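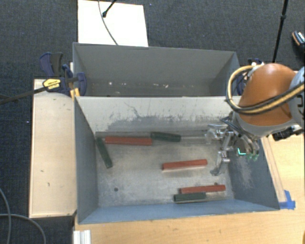
Projects > Robotics > Student reports > Visit to Renorura

July 24, 2023
By Nele Rothe

Report on the open day at Renorura

1. Purpose of the visit

Our project group is building a small sorting cell as part of the second-year automation module. We had read a fair amount about picking from bins but had not seen it done, so our supervisor, Lucyna Bednarek, arranged for five of us to attend the open day at Renorura. I was asked to write the report. Leszek Wieczorek kept the notes on the gripper and Wilfredo Castillo timed the runs.

2. The demonstration

The open day had 8 stations. We spent most of the afternoon at the bin-picking one, run by Sławomir Grabowska. The task was plain: an arm with a metal gripper takes rectangular blocks out of one grey bin and puts them into a second bin directly behind it. The blocks come in two colours, reddish-brown and dark green, and the arm is told which colour to take first.

The bins have sloped walls. We asked about this, as ours are straight. Mr Grabowska said that a block resting against a straight wall leaves no room for the finger on that side, and that the slope gives back a little of the space. It does not solve the problem completely. Blocks that lie touching each other are still harder than blocks in the open, and a block lying partly on top of another has to be taken first or both will shift.

The rig was simpler than we had expected. The bins sit on an ordinary wooden tabletop, and the back one is held at the side with blue bar clamps. The cables to the wrist run along the outside of the arm in a loop. Leszek asked whether they ever catch on the bin. They had done so in March, and the wrist is now kept from turning past a set angle.

3. What we recorded

Wilfredo timed 43 picks over the afternoon. In 5 of them the gripper closed and came up with nothing, and each time the arm went back and tried again from a different angle. All of the misses were on blocks close to a wall or to another block. We did not see a block dropped on the way over, but visitors were asked to stand back at times and we may have missed some picks.

The station's own log, which we were allowed to look at, had 184 picks for the day when we left. It does not record misses separately, so we could not compare it with our figures.

4. Use for our own project

We have agreed on the following changes:

- Replace the straight-sided trays with sloped ones. The workshop has offered to bend these for us.
- Choose the uppermost block first. At present our program takes whichever block the camera finds first.
- Clamp the trays to the table. Ours are held with tape and have moved during tests.
- Leave the cables outside the arm but limit the wrist — we had planned to route them inside, and this would take more time than we have.

We did not agree about the retry. Wilfredo would like to copy it as it is. I think two tries should be the limit, after which the arm should move to another block and come back later. We will test both.

5. Thanks

We are grateful to Sławomir Grabowska for answering questions well past closing time, and to Lucyna Bednarek for the transport.

Recent reports
Conveyor speed tests, Menusow group
A day at the Jabłońska packing hall
Choosing a camera mount for the sorting cell
Cestlow: notes from the spring workshop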